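Protokoll der Mitgliederversammlung, Werkraum Botstead
Dienstag, 11. November 2025
Protokoll: Jana

TOP 1 Formalia
Das Protokoll der letzten Sitzung wird ohne Änderungen angenommen. TOP 4 (Heizung) rutscht auf das nächste Mal.

TOP 2 Bericht vom Tag der offenen Tür bei Memell
Ravindran Bhat berichtet von der Exkursion nach Vurkulside. 17 von uns waren dabei, und die Runde ist sich einig, dass sich die Fahrt gelohnt hat - so viel Zeit an den Bildschirmen hatten wir uns gar nicht erhofft! Gezeigt wurde die Greifsimulation, an der das Haus seit April arbeitet. Der Arm übt dort komplett im Rechner, in einer nachgebauten Wohnung mit Sofa, Esstisch und allem, was so herumsteht. Besonders gefallen hat die Aufgabe mit dem bunten Molekülmodell, weil man an Kugeln und Stäben so schön sieht, wie viele Möglichkeiten zum Zupacken es gibt und wie wenige davon taugen. 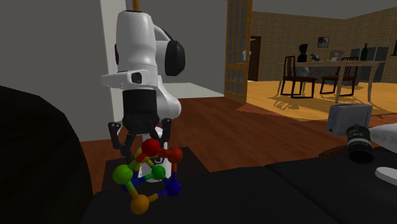

Lenihan wendet ein, eine Simulation verzeihe zu viel. Reibung, Spiel in den Gelenken, ein Stab, der sich durchbiegt, das alles müsse erst jemand hineinrechnen, und er würde gern denselben Griff an einem echten Steckmodell sehen. Ravindran gibt ihm teilweise recht. Die Leute vor Ort hätten das offen angesprochen und von 232 Durchläufen an diesem Vormittag 132 als gelungen gewertet. Gerade die misslungenen seien spannend gewesen, man habe sie anhalten, zurückspulen und aus verschiedenen Blickwinkeln anschauen dürfen.

Ausführlich ging es dann um die Nahansicht am Greifer. Aus der Entfernung wirkt so ein Modell wie ein einziger Gegenstand, von Nahem hat man plötzlich lauter einzelne Verbindungen vor sich, und manche verschwinden hinter der nächsten Kugel. Welche Stelle der Greifer ansteuern soll, ist da eine richtig knifflige Frage, und wir haben sie auf der Rückfahrt noch weiterdiskutiert. 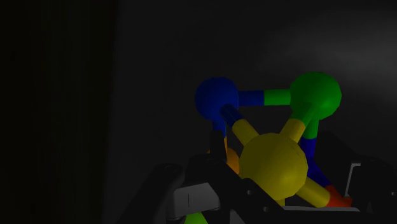

Für unsere eigene Gruppe nimmt Ravindran vor allem mit, dass wir mit einfachen Körpern anfangen und die verdeckten Stellen später angehen sollten. Eine kleine Wohnszene am Rechner nachzubauen traut er uns über den Winter zu. Die Begeisterung dafür ist groß, es melden sich sofort mehrere Leute für Sofa und Tisch (für die Beleuchtung noch niemand).

Beschluss: Es werden 2 Arbeitsgruppen gebildet, Szene und Greifplanung. Einstimmig angenommen.

TOP 3 Verschiedenes
Jana schickt den Dank an Memell und fragt nach einem Gegenbesuch. Lenihan bringt zum nächsten Treffen sein Steckmodell mit. Wer noch Fahrgeld schuldet, zahlt bitte bis Monatsende.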